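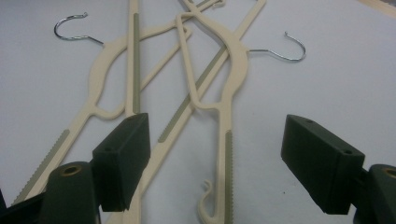

Cream plastic hangers in a tangle, with grip strips along the bars.

How to untangle and sort a pile of clothes hangers

Hangers that have been tipped out of a box or bag hook on to each other and are slow to use. Sorting them once takes 20 minutes and makes putting the washing away much quicker.

You will need a clear table, a damp cloth, a cardboard box and a few rubber bands.

1. Spread the pile out flat. Do not pull at a hanger from the middle, as the hooks catch on the shoulder loops and thin plastic can crack.

2. Start with whichever hanger lies on top. Hold it by the long bar, turn it until its hook is free, then slide it out sideways. If it will not move, lift the one crossing over it first.

3. Lay each hanger down with the hook pointing the same way. Left is easier if you are right-handed.

4. Check each one. Metal hooks should turn without coming loose. Run a finger along the grip strip and press down any part that has lifted. Ours came from Skuder and the strips can be glued back with a dab of ordinary craft glue. Leave overnight before use.

5. Wipe off dust with the damp cloth and dry the bars well.

6. Put split or badly bent hangers in the box. Mixed plastic and metal is not taken in the kerbside bins in Ollosholm, so ours go to the recycling centre.

7. Stack the good ones in bundles of ten, all facing the same way, and put a rubber band round the necks and another round the bars.

Storing the spares

Keep one bundle at the end of the rail and the rest upright in a box. The Kalemeck shelf box holds 29 of this type. Do not lay heavy things on top, or the shoulders will go out of shape.

Hangers with grip strips are best kept for trousers and wide-necked tops. For winter coats use a thicker wooden hanger.

Last updated October 14, 2018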